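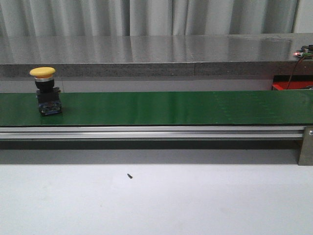 How does a robot learn to pick something off a moving belt when it has only ever practiced on a still one? By learning to predict where the part will be a moment from now and aiming there. Thread!

February 15, 2018
Nandini Sundaram

1/ We finally have numbers on the Jusance method and I'm so happy I can't sit down. Short version: train every grasp with the belt stopped, then bolt on a small predictor that shifts the target forward in time. No moving demos at all.

2/ Our test parts are push buttons, the yellow mushroom-head kind with a black and dark blue contact block underneath. Top-heavy, rounded cap, boxy bottom. Grab the cap and the whole thing wants to swing. Grab the block and life is good.

3/ Training set: 1000 stopped-belt grasps. Rekha Acharya labeled the failures by hand (thank you Rekha!!) and her labels turned out to matter more than anything I did to the network.

4/ Then 107 trials with the belt running. The plain policy missed 18 of them. With the predictor on, same speeds and same starting spots, it missed 15.

5/ Yes, I know, 18 to 15 is small, and I wouldn't bet the lab on it. What got me excited is WHERE the misses moved. The plain one closes behind the part. With the predictor the late grabs are gone, and what's left is nearly all cap grabs, a grasp problem we already know how to work on.

6/ Glare is still a pain. A green belt with a shine on it plus overhead light gives you a pale streak, and the part detector gets jumpy near it. Trying a polarizer next.

7/ More trials in March, with faster belt speeds and a second part shape. If you've done anything like this with stopped-belt data only, please tell me how you picked your prediction window. Ours was mostly stubbornness and a spreadsheet.

Last updated: same day, fixed a typo in 4/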